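Nutus opens household refill and reuse shop in Findau

Nutus has opened its second shop, in the centre of Findau, selling dry foods and cleaning products without packaging alongside a counter for used kitchenware and storage items. The shop is in the former post office on the market square and is open from 9am.

Customers bring their own containers, weigh them at the door and fill them from wall dispensers. The opening range includes rice, oats, lentils, pasta, nuts, coffee, washing powder and washing-up liquid. Prices are shown per 100 grams and will be the same as in the company's first shop in Vallejo.

The Findau shop takes up two rooms. The front room holds the dispensers, scales and till. The back room is given over to the reuse counter, where residents can hand in clean trays, tins, jars, bins and cutlery that they no longer need. Items in good condition are washed, checked and put back on sale at low prices. Anything cracked or badly worn goes to the municipal recycling yard.

Nutus tested the reuse counter in Vallejo from February. In the first 3 months it passed on over 1000 items, most of them food containers and small storage bins. Lids without a matching base were the most common thing turned away, and the company asks people in Findau to check that both parts are there before setting out.

Up to 20 items can be handed in per visit. Electrical goods, knives, non-stick pans with a damaged coating and anything made of unmarked plastic intended for hot food cannot be taken. No payment is made for items, but each visit earns a stamp on the shop's paper loyalty card, and a full card can be exchanged for a kilo of oats, rice or washing powder.

Deliveries of dry goods will come from the wholesaler Merkano, which also supplies the Vallejo shop. Goods arrive in paper sacks, and larger liquids in drums that are returned and refilled. Nutus says the shared delivery run between the two towns keeps the cost of transport low enough to avoid a minimum spend.

There is step-free access from the side street, and bicycles can be left in the yard. The nearest bus stop is the one outside the town hall. Customers who arrive without a container can borrow a jar against a deposit, refunded when it is brought back to either shop.

Schools and clubs with larger amounts to hand in should write to the shop first to agree a time.

Storage bins and other household items on a wooden table:

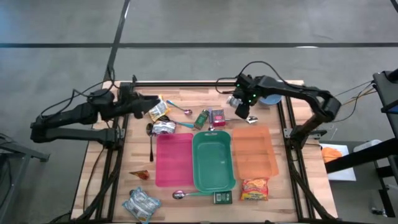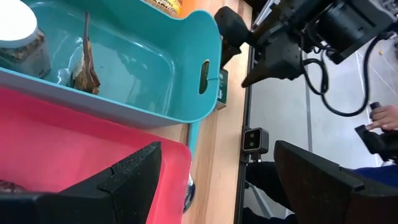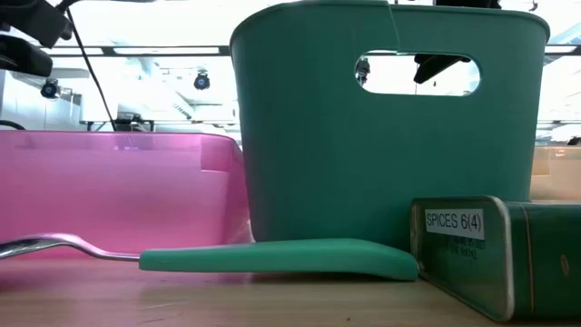 Findau Residents' Association welcomed the opening but said it would like to see the reuse counter stay open into the evening, as many people in the outer districts do not get home before 6pm. It has also asked for a drop-off point near the railway station, and said it would raise both matters with Nutus once the shop had been running for a few weeks.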